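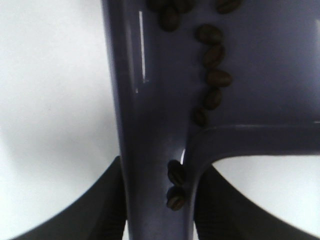 I have been promising myself since last winter that I would go to the open day at the Ahmadpour Lab, and this year I finally did it. If you've been reading here for a while you know I'm not a robot person. I'm a bread, tomatoes and old houses person. But the lab moved into the old Fokley button works on the river side of Prosmont, and I have wanted to see the inside of that building for as long as I've lived in this town (the oldest part of it has 1785 cut into the stone over the door, and I'm only human). So I'll admit that I went for the beams and planned to be polite about the machines.

I got there a little after ten, which was a good choice, because by noon the line was down the steps. They give you a sticker and a paper map and let you wander. I did my duty by the beams first. They're gorgeous, dark and enormous, and somebody had the good sense not to paint them. Then I followed a family with a stroller into the long room on the second floor, and that's where the rest of my morning went.

What they were doing in there was sweeping up. I had expected something more along the lines of cars or boxes, I suppose, and instead there was a pair of black robot arms at a big white table, and the job of the day was a dustpan and brush. The purple-gray kind, the sort you'd have under your own sink! I laughed out loud and then felt bad about it, but the young woman running the demonstration laughed too and said that was most people's reaction.

She was so patient with us. She explained that one arm looks after the dustpan and the other looks after the brush, and that the dustpan arm has the duller job but the harder one in some ways, since it has to keep hold of a slippery piece of plastic at one narrow spot without letting the whole thing tip. I had never once thought about how I hold a dustpan. I do it with my left hand, it turns out my thumb goes on top, and I spent a good five minutes in front of strangers pretending to hold one so I could check. 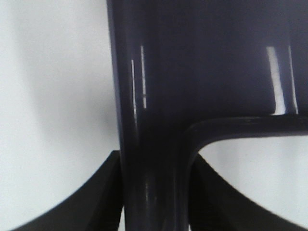
Shiny plastic is a nuisance for them, she told us. The arms do their looking through little cameras, and a glossy surface throws the ceiling lights right back, so a plain handle can come out covered in bright stripes that aren't really part of it. I asked why they didn't just buy a dull one, and she said that people's kitchens are full of shiny things and it would be cheating a little to pick the easy one. I liked that answer very much. It's more or less what my grandmother used to say about learning to drive on the hill by the church.

A man behind me wanted to know how long it takes to teach a robot to do this. The answer was that they had collected 500 practice rounds for the sweeping alone, with a person guiding the arms through each one, and that they were nowhere near finished. Five hundred! I thought about my nephew learning to load the dishwasher and decided that sounded fair.

I should say that it isn't fast. If you go (and I hope you do), go with a cup of coffee in you and no place to be. The arms think about things. There are long stretches where very little seems to be going on, and then a gripper drifts over a few inches and stops again, and you find that you and eleven-year-olds and retired couples are all leaning forward together. One of the children near me kept whispering "get the brush, get the brush" the way my dad talks to a golf ball.

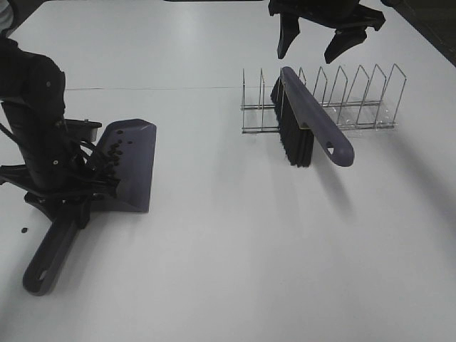

The brush gets a place of its own in a wire dish rack, and it was the part I found hardest to look away from. It's one thing to pick up something lying flat on a table, but a brush leaning in among all those wires is another story. I catch my own sleeve on a dish rack about twice a week. On one of the tries I watched, the gripper came down a hair too far to the side, thought better of it and went back up to start over, and there was a big sympathetic groan from the whole room. The next one went better and we clapped – properly clapped, for a brush.

I asked our guide whether she sweeps at home with more attention now. She said she has a vacuum cleaner.

They also have a screen off to one side where you can see what the cameras on the grippers are seeing, and I'd recommend spending some time there before you go back to the table. It's a strange, nose-to-the-glass view of the world. Everything is enormous and half of it is soft around the edges, and you have to work out for yourself what you're looking at. I got it wrong more often than not. There was a grandmother next to me who got nearly all of them right, and I have decided she raised a lot of toddlers.
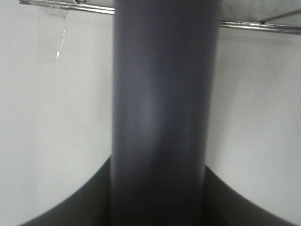
A gray tube from very close up, with shiny metal rods behind.

I stayed until they stopped for lunch, which I had not meant to do at all, and then I walked along the river to Dronden's for soup and sat at the window writing most of this on the back of my paper map. According to the chalkboard by the lab's front door, last year's open day brought in 1177 visitors, and from the look of the steps when I left I'd guess they were on their way to beating it. The lady at the sticker table said they're hoping to do another one in October.

A few practical things, for those of you who always ask. It's free. Parking is at the lower lot and it fills up early. The last demonstration starts at 3, and the elevator is slow but it works. The stairs up to the long room are the old ones, worn down in the middle, and you'll want decent shoes. There's no food inside except a table of lemonade and some very good oatmeal cookies, and I tried to get the recipe and was told it was on the bag of oats.

I did sweep the kitchen when I got home. Thumb on top, same as ever, and I still left that thin little line of crumbs at the edge of the pan that never wants to go in. I wish I'd remembered to ask her about that line.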